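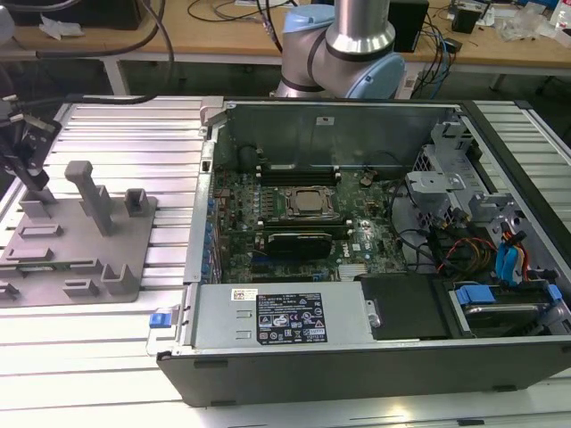
What should you do first with an old desktop computer that has gotten slow?

Find out how much memory it has and what kind of drive is inside, and write both down before you spend a penny. Those two facts will tell you most of what you need to know.

I love old desktops. I love them the way some people love old trucks, and if you have been reading the Bukley Household Letter for any length of time you already know this and have probably skipped a column or two of mine on account of it. Please don't skip this one! Fall is the best time of year for getting a tired computer back on its feet, the kids are in school, the evenings are getting shorter, and the machine in the spare room has been sitting under a pile of mail all summer.

Mine came from Budier, the secondhand place on the corner of Pattinasarany Street. It was an office machine, plain as toast, with an asset sticker on the front that took me an entire evening and a lot of cooking oil to get off. I paid less for it than we paid for dinner that night (there were four of us, and we had dessert, but still). It started up with so much grinding and clicking that the dog left the room. I gave it a solid state drive and more memory, and now it opens the family budget before I've sat down properly. I am typing on it this minute.

The drive is the big one. If your computer still has a spinning hard drive, swapping it for a solid state one will do more for you than anything else you can buy. Starting up, opening the browser, finding that one photo from the lake, all of it gets quicker. A small one is plenty for most homes. Pictures and videos can stay on the old drive, which can often live on in the same case as a second drive if there's a spare cable and a place to screw it down.

Memory comes next. People with a lot of browser tabs open (hello, I am one of you) will notice it right away. People who only write letters and play solitaire may not notice it at all, and they can keep their money for something nicer. Used memory is cheap and it rarely wears out, so I have no worries about buying it secondhand, as long as the store will take it back if it's the wrong type.

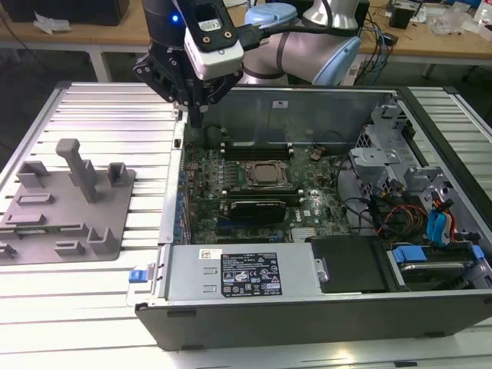 Bukley Household Letter, Issue 302, page 9

Monday, September 9, 2024

And do check the type. Memory comes in generations that do not fit each other's slots, and the notch along the bottom edge is in a different place on each one. If a stick won't go in, turn it around and try again gently. If it still won't go in, stop. I once leaned on the wrong kind for a good while out of pure stubbornness, with my tongue sticking out, and was very lucky to get away with a sore thumb.

Before you open anything, back up what you care about. An external drive is fine. A thumb drive is fine if what you care about is small. Open a few files from the copy to be sure they're really there. Then shut the computer down, unplug it from the wall, and hold the power button in for a few seconds to drain what's left. Lay the case down on a table with good light, not the carpet, and touch the bare metal of the case before you touch any parts.

You'll want a Phillips screwdriver of a decent size, and a saucer for the screws. I use the saucer from a cup that broke years ago. Plenty of office machines need no tools for the side panel, just a latch or a pair of thumbscrews at the back, and it's a real pleasure when one pops off the way the maker meant it to.

Now for the dust! Take the whole thing outdoors if the weather's dry. Short puffs of canned air, can held upright, and a finger resting on the fan blades so they don't whirl. A soft paintbrush gets into the fins where the air won't. Please don't use the household vacuum on the inside, they can build up static, and they are also very good at swallowing little screws. The power supply is the one box you never open. Blow through the grille from outside and leave it at that.

While you're in there, have a look at the coin battery. If the clock goes back to some ancient date each time you unplug the computer, the battery is worn out, and a new one costs about as much as a candy bar. Snap a picture of which way up it sits before you lift it out. You may have to set the date again afterward and go through a settings screen or two.
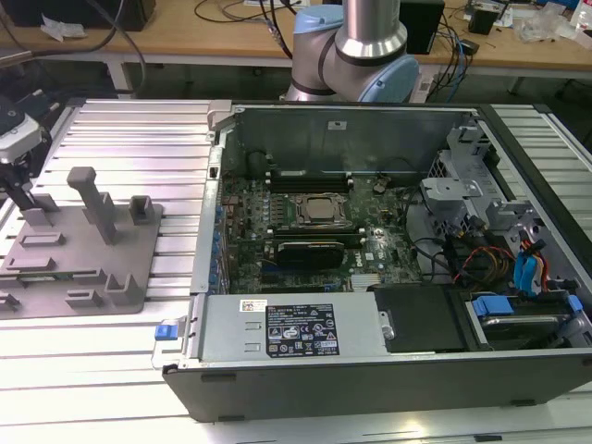 I should say something about the software, too, as a lot of you wrote in June asking whether an older computer can be safe to use online. It can, provided the system on it still gets security updates. Look in the settings under updates and see what it tells you. If the maker has stopped supporting your version and the computer can't take the newer one, you still have a choice to make before you haul it to the curb.

One choice is Linux, which is free, and which has gotten so friendly that I put it on my mother-in-law's computer and she asked me when I was going to get started. You can try it from a thumb drive without changing a thing on the computer. Print, play a song, get on the Wi-Fi, visit your bank's website. If all that works, you'll likely be happy with it. If you depend on one particular program for taxes or sewing patterns, look into that before you switch.

The other choice is to give the computer a job that keeps it off the internet. Ours before this one spent its last years in the garage, holding scanned slides and playing music for whoever was sanding something. A friend keeps one just for her embroidery designs. They make lovely first computers for learning to type, with no web at all and a silly typing game.

A word on when to quit, and I do find this hard. If the computer shuts itself off after a cleaning, if you smell something burnt, or if you see little round cans on the board that are bulging at the top, it's time to let it go. Take out the drive first. The county drop-off behind the Skelter Road fire station takes computers on the 2nd of the month, 9 to noon, no charge, and the line moves fast. Bring the cords along in a bag. Monitors go in a different bin, so load those last.

If you're passing one along to someone else, wipe the drive properly. Dragging files to the trash doesn't do it. Both of the big systems have a reset option that erases everything, and it's worth choosing the slow, thorough version and going to bed while it runs. Put in the keyboard and mouse if you have them, and a note with the memory size and the year. Whoever gets it will bless you.
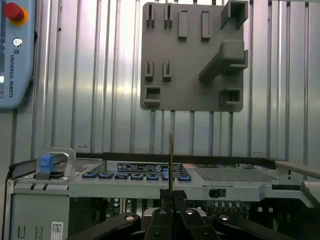

Is it worth fixing up a computer that is ten years old?

Often it is, if the work you want from it is email, letters, photos and a bit of video, and if the parts cost less than half of what a good used replacement would. For newer games or heavy video editing, put the money toward something more recent.

I'd love to hear what you've brought back to life, and what you're using it for. Send a few lines to the usual address, or drop a note in the box by the register at Budier. Next month is weatherstripping, and I've already bought too much of it.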